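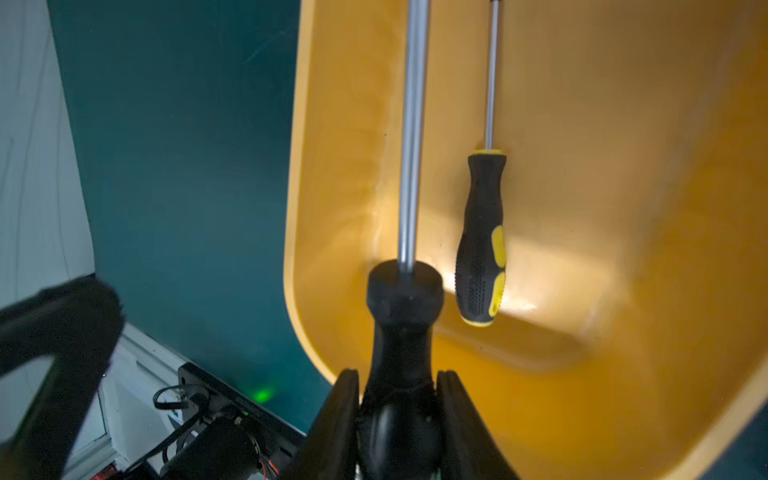 Dekedow open day recordings

README, last touched Tue 15 October

Hi, and thanks for downloading this! The folder holds everything I recorded at the Dekedow workshop open day, when we let visitors drive the arm and sort hand tools out of a plastic tray. I wrote most of these notes the same evening with sore feet, so the order is a bit loose.

What's in it

There are 61 recordings. Of those, 56 have the full set (wrist camera, joint positions, gripper opening) and the rest are missing the joint log, which I only noticed on the train home. I kept them in anyway — the video is fine, and somebody may want it. They're in the folder called partial.

Each recording is one try at one job: pick up a screwdriver from the tray and put it down on the table. Sometimes a visitor was steering, sometimes I was. The column "driver" in the index file says visitor or host and nothing more. I didn't write down names or ages, and please don't ask me to guess!

How the day went

Busy! We opened the doors at the Montoya Street end and the line went past the bike rack before I'd finished my coffee. Kids were great at it. Adults tended to stop and ask what would happen if they broke something (not much, the speed is capped pretty low). The favorite was the big screwdriver with the black handle, because the fingers can get around the fat part of the grip and it feels like you've really got hold of it. The smaller one with the yellow bits on the handle was harder, especially when it was lying up against the tray wall, and I heard a lot of groaning over that one.

Things to watch for

The light was strong and the tools are shiny, so you'll get bright streaks on the metal shafts and glare on the tray floor. If your model leans on color, test it somewhere dimmer too.

The clock on the Stamley logger runs 2 seconds ahead of the video. I haven't fixed that in the files. Shift it yourself when you load them.

Recording 8 has a long pause in the middle where I was talking. Skip it or trim it.

Using it

Free for teaching and research. If you show it at your own open day, mention Cendberg and send me a note — I'd love to hear how your visitors did. I'm hoping to run another one in April, with pliers this time.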